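Slot 3, after the coffee break. Laces stay tied for the whole segment.

## Entryway storage: the two-tier rack

- Open with the Amenside survey. 234 households replied. The most common complaint was shoes left on the floor next to a rack with free space on it.
- Point out that capacity is rarely the problem. Placement is.
- Plalthorpe hallway: narrow, door swings inward. Rack goes on the hinge side or it gets hit.

## Shelf load and material

- Fabric or mesh shelves sag in the middle under boots. Put heavy pairs at the ends, over the legs.
- Aluminum legs are light. An empty rack slides on a smooth floor, so load the lower shelf first.
- Riviere units: clearance between shelves is under 300 mm. Ankle boots fit, tall boots don't. Have the tape measure ready if anyone asks.

## Order of work

1. Clear both shelves.
2. Wipe the shelves, then the floor under them.
3. Pair the shoes on the mat, side by side, toes toward the rack.
4. Place daily pairs on top, the rest below.

(Pause. Step 3 is the one people skip. Without pairing first, single shoes get pushed to the back.)
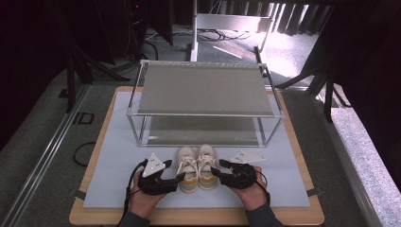
*Slide 4. Off-white sneakers paired in front of the rack, both shelves clear.*

- Toes forward means each pair goes onto the shelf without being turned.
- Heels face out. With this pair the yellow heel panel is the quickest thing to recognize when the shelf is full.
- Bows: tuck the loops in if they hang over the shelf edge.
- Lift by the heels, both shoes together. Sliding them over a fabric shelf drags the fabric.

## Close

- Wativeo checklist is on the back table, one page, same step numbers as above.
- Allow 4 minutes for questions. If short on time, drop the Plalthorpe hallway and keep the shelf clearance.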